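Drirkard (software)

Drirkard is a control and planning package for two-arm robots, started at Harkbridge by Gorazd Kadrić. Current build 7.17, page last checked 9/24/26. Mostly used for handovers and shared grasps of small objects.

Both arms at a blue disc, overhead and wrist views.
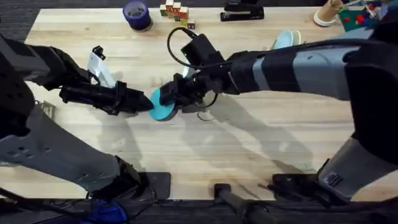
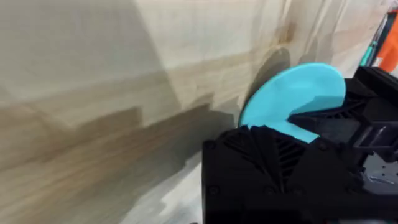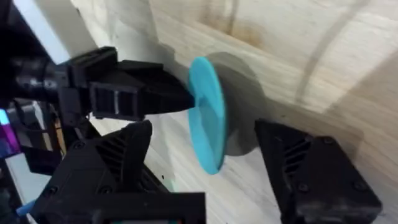

Planner: one queue for both arms, 33 ticks per cycle. Each arm gets its own colour in the log viewer. Perception runs seperately, feeds poses in when it has them. Stale poses dropped.

History: forked from Mowat in January. Old gripper driver kept, rest rewriten. 214 open issues at the fork.

Known problems: thin objects seen edge-on, shadows on pale tables. Workaround in the Berkside branch, not merged yet.

See also: Mowat, Berkside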